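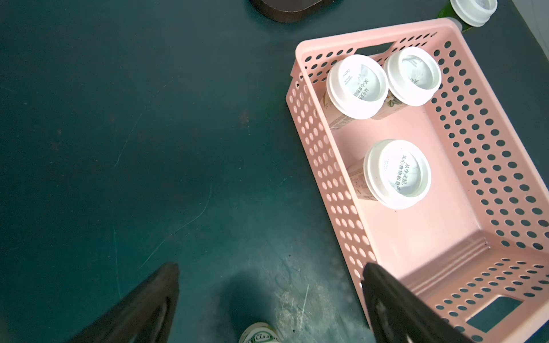 3.2 Carrying containers and the placing of lidded cups

Participants in the Ultdale study carried drinks from the counter to a shared table in whatever container was at hand. Of the 28 people observed, 11 used an open basket and the rest used a tray or their hands. We were interested in where cups were put when the container was larger than the load.

Trays were usually filled from the middle. Baskets were filled from a corner or along one wall, and a large part of the floor was often left bare. Figure 3 shows a load of this kind.

Figure 3. Three paper cups with white plastic lids in a pink perforated basket. Two stand close together and the third is apart from them.

Margit Illés coded the placements and Murray Ruawai coded a subset of 10 again. They disagreed on 4, mostly over whether a cup near a wall should be scored as supported by it. We kept the looser rule from the Vestergaard scheme, in which a cup counts as supported if it stands within a finger's width of a wall or of another cup.

We use cookies to improve your reading experience. Accept all | Manage settings

Lids complicated the coding. On most cups the lid rim is wider than the body, so neighboring cups meet at the rim first and a gap remains lower down. Seen from above, such a pair looks tighter than it is. We therefore scored spacing at the rim for all lidded cups and at the base for open ones. The two measures are reported separately in Section 4.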